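Library > Food Studies for the First Year > Part Two: Fruit > Chapter 5

Chapter 5
Sour Fruit in the Kitchen and in the Market

Before you read this chapter, please take a moment and think of the last time you tasted something sour. Probably your mouth became a little wet only from the thought. This reaction is very old, and it helps us to understand why people in so many countries put acid into their food, even when they have plenty of salt and sugar.

In this chapter we will study the lemon. We will learn how it is built, how it is sorted and stored, and what its juice does to other foods. In Chapter 8 we will come back to acids in general, together with vinegar and sour milk.

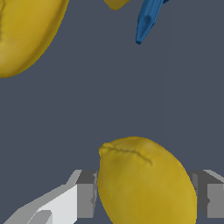
Figure 5.1. A lemon. Note the small nub at the narrower end.

A lemon has three main parts which a cook must know. The outer skin is called the zest. It holds the oil, and most of the smell is there. Under it lies the white layer, the pith, which is bitter. Inside are the segments with the juice. Many beginners grate too deep and take the pith together with the zest, and after this they blame the recipe.

The shape also deserves our attention. The end where the fruit was joined to the branch is called the stem end. The opposite end often finishes in a small point, and growers call it the nipple. Its form depends on the variety and on the weather during growth, so one should not judge the juice by it.

The weight in the hand is a better guide. When two lemons have the same size, the heavier one usually has more juice or a thinner skin. My teacher, Lukian Shevchuk, made us practice this with closed eyes in the market hall in Vemitz, and the sellers there were quite patient with us.

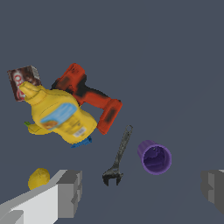 Acid works in food in several ways. It changes the taste directly, but it also changes how we feel the other tastes. A soup that seems flat may not need more salt; a few drops of juice can be enough. Acid slows the browning of cut apples and pears. It makes the protein in fish firm and white, although this is not the same as cooking and does not make the fish safe. In mustard dressings and mayonnaise it gives freshness against the heavy oil.

Students often ask if bottled juice may be used. For drinks and for preserving it is acceptable, and in some preserving recipes it is even preferred, as its acidity is more constant. For a sauce that is served raw, I recommend the fresh fruit.

5.1 Color and surface

The color of the skin tells us less than we expect. In warm regions a lemon can be ripe inside while its skin is still green. In cooler nights the green goes away and the yellow comes. 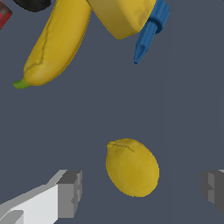
Figure 5.2. Golden-yellow skin with a mottled look.

Small marks and lines on the skin come most often from wind, leaves or insects. They lower the price but not the taste. In the Garnia valley, where Hugo Bodin kept his notes on one orchard, 372 crates were put in the second class in a single May, and the main cause was the surface. The juice from these crates was sold to the Fedoruk bakery, which had no complaint.

Soft spots are another matter. If the skin gives way under the thumb and stays down, the fruit should be used on the same day or thrown away.
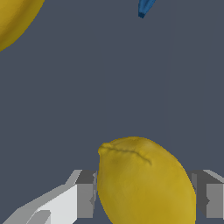

Figure 5.3. Skin color can differ from one part of a fruit to another.

5.2 Storage

At room temperature a lemon stays good for several days, and after this it begins to dry. In the refrigerator, in a closed bag, it lasts for some weeks. Cut halves should be covered and kept cold. Before pressing, let the fruit become warm again and roll it under your palm on the table.

Exercise for the kitchen: prepare 2 glasses of plain lentil soup. Put lemon juice in one of them, drop by drop, and write down at which moment you notice a difference in the saltiness.

Related chapters
Chapter 2: Taste and Smell
Chapter 8: Acids in Everyday Food
Reading list for Part Two

Kodudley Press | Contact | Copyright and permissions | Back to top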